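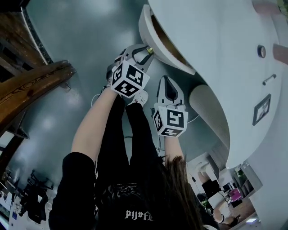

Fig 1. Both grippers on the drawer task, head view. Marker cube on each one.

Week 4 handout - comparing hand-held grippers
Posted 01/08/2021

Home | Units | Handouts | Labs | Marking | Contact

Carry on from last week. We had the Pelden jaws and the Heltel jaws on the same body, same drawer, same person. Now what do we write down and how do we compare.

Drawer pulls first. 17 tries per jaw set. Score a pull only if the drawer opens all the way without a second grab. Second grab = half mark, write it in the margin. Dropped or slipped = zero. Don't round up because it "nearly" went.

What to log, every try:
- jaw set (P or H)
- which hand
- start and stop frame
- tracking lost, yes/no
- anything odd, in plain words

Tracking. The cube gives you the pose of the gripper body, not the fingertips. Students mix these up every year. The fingertip offset is fixed when the jaws are shut and wrong when they're open, so use the width reading as well. If niether face of the cube reads cleanly, flag the frame and leave it. Do not fill in by hand.

Strong curve in the wide lenses - straight edges bend, worst near the rim. Calibrate before you measure any angle. Biswas sheet has the steps, 16 board positions, spread them out to the corners and not all in the middle. My February set had 3972 frames and I threw out 223 for bad tracking. Most of those were the wrist turning the cube away from the head camera.

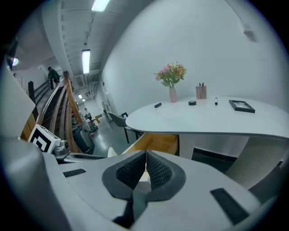 Soft fingers next. The padding gives, so small things sit deeper in the V than you expect and the width number reads low. Try a marker pen, an eraser, something flat like a picture frame. Flat things are the hard ones, you have to come in at an edge. Expect the stiffer jaws to do better there and worse on round stuff - that's the guess, test it.

Two hands: sync the clocks BEFORE you start. Usico controller drifts if left on over lunch. Restart it.

Write up: one page, one table, one paragraph on what you would change. Colour plots fine. Say which trys you left out and why.

Comments

gripperfan2: does half mark count as a success in the table or its own column?

reply: own column please

m_k: link to the Biswas sheet is dead for me

tofu: same here, worked on the lab machine though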